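Review: the hand-held gripper demonstration at the Ostutora open day, Carkstead

Posted 21/02/2020

Rating: 4 out of 5

I have visited many open days for automation, mostly the big ones with the conveyor belts and the free pens. The open day of Ostutora in Carkstead is much smaller, and I went there for one item in the program only: the Flokora hand grippers. My company packs glass and small bottles for shops, and we are thinking for two years already about how to teach a machine this work without writing a program for every new bottle. So I looked at it as a possible buyer and I write this review in the same way.

Getting there and getting in

Carkstead is easy to reach by train, but the walk from the station is longer than the website says. I needed around 9 minutes more than I planned. The registration was quick. You get a sticker with your group number and you wait until your group is called. Coffee was free and quite good. The parking, I heard from others in my group, was full before ten o'clock, so come early if you drive.

The first part is a talk with slides. I found it too long. It explained the history of the company, and the history of the building also, and I think most visitors wanted to go to the demonstrations. One slide was useful for me: it said that the team has recorded 1,844 short tasks with the Flokora pair until now, and that 1,246 of them were good enough to use for training. I liked that they showed both numbers. Many companies would show only the first.

The demonstration

The idea is simple to understand when you stand next to it. A person takes one gripper in each hand and does the task as the robot should do it later. There is no robot arm in this part. The grippers have cubes with printed black-and-white markers, and these help the system to know where each gripper is in the room. The tasks are very ordinary on purpose, for example taking hold of a small bottle on a table with a cloth.
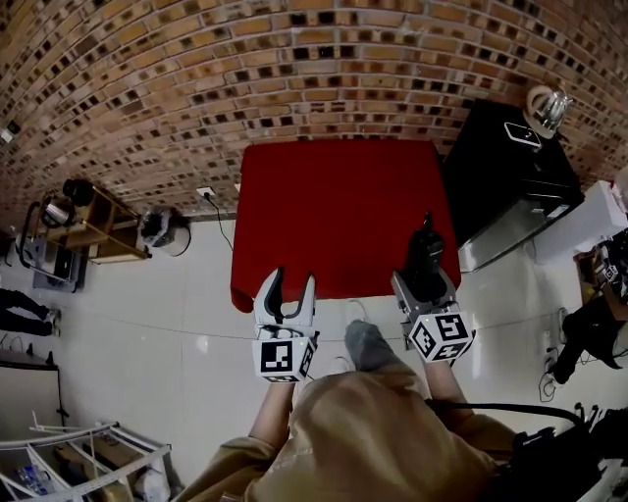

What I liked

The fingers. They are curved and they open wide, much wider than the flat type we tested at Simões last November. For round things such as bottles this shape makes sense to me. With the flat fingers we had always the problem that the bottle turned a little when we closed them, and then the label was on the wrong side.

The speed of learning for the person. Visitors were allowed to try it at the end, and I had 3 attempts. In the first one I pushed my bottle over. In the second I closed too early. The third was fine. I am not a young man and I do not play computer games, so I think any worker from our packing hall could learn this in a morning.

The answers were also a strong point. I asked what happens when a marker is covered by the sleeve or by the other hand, and I got a clear reply: the recording can lose the position for a moment, and if it is too long they throw the recording away. They did not try to sell me anything while saying this.

What I liked less

The weight is not big when you pick them up, but after some minutes I felt it in my wrists. For a full shift I would want some kind of support or many breaks. They told me a lighter version is planned. No date was given.

Then the cable. I would prefer to work without one. When I moved my right hand across to the left side I was thinking about the cable more than about the bottle. Maybe one gets used to it.

The groups were too large for the space. If you stand in the second row you see mostly backs. I changed my place two times to see the hands properly, and I am sorry to the lady with the green scarf.

Also I missed the second half of the story. We saw how the tasks are recorded, but the robot that learned from them was shown only in a video. The video looked good, but a video always looks good. For a person who must decide about money, it is important to see the machine do it live and also to see it fail sometimes.

Price and who should go

The visit is free, you only have to register. For the grippers themselves there is no public price list, and I am still waiting for my offer by e-mail.

I recommend the open day if you work with packing, sorting or laboratory things and you want to try the grippers with your own hands. If you want to see finished robots at work, wait for another event. I take away one star for the small space and the missing robot. Bring comfortable shoes, there are no chairs after the talk.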